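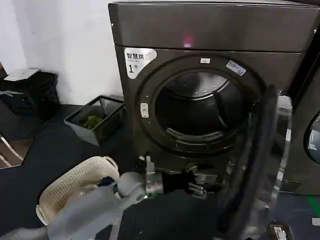 Keeping share paperwork in order at home

Household Tips, September 2018

A few shares in a drawer can make as much paper as a mortgage. These tips are for people who own a small number of stocks, bought at an offering or left to them by a relative, and keep the records themselves.

One folder per company

Sort by company first and by year second. If you own Fludorex and Sutter, that is two folders, even if both are held at the same broker. Sorting by broker works until you move the account, and then every folder has to be relabeled.

Put the purchase confirmation at the front and leave it there. It shows the date, the number of shares, the price and the commission. You will need all four when you sell, which may be 20 years from now.

What to keep

Purchase and sale confirmations. Keep these for as long as you own the shares, and then with the tax return for the year you sold.

Year-end statements. Keep every one.

Monthly or quarterly statements. Check them against the year-end statement in January, then shred them if the two agree.

Notices of splits, mergers and name changes. Keep them all. Our own Braklow holding started as shares in another company, and the single sheet explaining the exchange is the only thing that ties the old purchase price to the new shares.

Prospectuses. These are long. The one for the Wirkar offering took up half a file box by itself. Keep the cover page and the page with the offer price, and recycle the rest once the shares show up in your account. The full text is usually on the company's website.

Annual reports. Read them and recycle them, or sign up for the electronic version.

Reinvested dividends

This is where most home records go wrong. Each reinvested dividend is a small purchase with its own price, and it adds to what you paid in total. Use a ruled notebook or a spreadsheet with columns for date, amount, price per share and shares bought. Fill it in when the statement arrives.

Say you paid $591 for the original shares and reinvested dividends of $216 over the years. Your cost is $807. If you forget the dividends and use $591, you pay tax on the same $216 twice.

Paper certificates

Old certificates belong in a safe deposit box or a fireproof box. Don't laminate them, staple them or write on the back. The back is often the transfer form, and a signature there can make the certificate easy for someone else to cash. Photocopy both sides and put the copy in the company folder.

If one is missing, call the transfer agent. Replacing it normally means paying for a bond, and it can take weeks.

Passwords and contacts

Tape a sheet inside the lid of the file box with the name of each broker and transfer agent, the phone number and the last four digits of the account. Leave passwords off it. Go over the sheet every six months, and tell one other person in the house where the box is.

Shredding

Use a cross-cut shredder and take the staples out first if your model can't handle them. Shredded paper goes in a closed paper bag for recycling in most towns, but check the local rules.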